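How to Trace a Captive Sailor in Old Ransom Records

If you have a family story about an ancestor taken at sea, you're in for some of the most rewarding detective work there is! Ransom lists survive in more places than people think, and plenty of them name ordinary deckhands along with the officers.

Step 1. Start with the ship
Sailors' names were spelled any which way, but ship names hold up much better. Write down the vessel, the home port and the master if you know him. My own search began with the Skinel, out of Tiltcombe, and a crew list of 29 men.

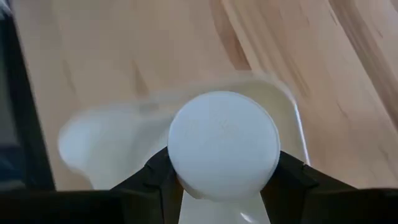
A white disc on its stem, held between two black gripper fingers.

Step 2. Try the parish collections
Churches took up money to buy captives back, and the clerk usually noted the sum and the cause. Look in the account books as well as the registers. I read more than 1042 entries in the Cindale books before I hit the line I wanted – and I jumped out of my chair when I did.

Step 3. Collect every spelling
Clerks wrote what they heard, and a name might pass through three languages on its way home. Teodor Gavrilă, who helped me with the Pană transcripts, keeps a running sheet with one column per language. Copy that idea! Put the odd ones in too, even if they look like a different person.

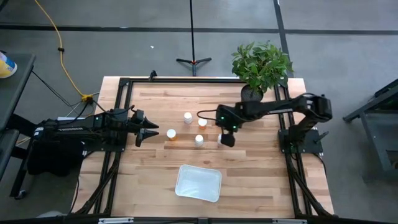
Robot arms on both sides of the wooden table, with four small bottles in the middle.

Step 4. Match the dates
Put the capture, the petition and the payment on one timeline. Gaps of several years are normal. Watch out for old-style dates, where the new year starts in March, so a February petition can seem to come before the voyage.

Step 5. Read the petitions
Wives and mothers wrote these, or had them written, and they're full of children's names, debts and street names. My best find was item 2762 in a bundle labeled only "sundry" – two pages, both sides, with a brother I'd never heard of.

Note the reference number before you turn the page. I still have one lovely quote with no idea which box it came from.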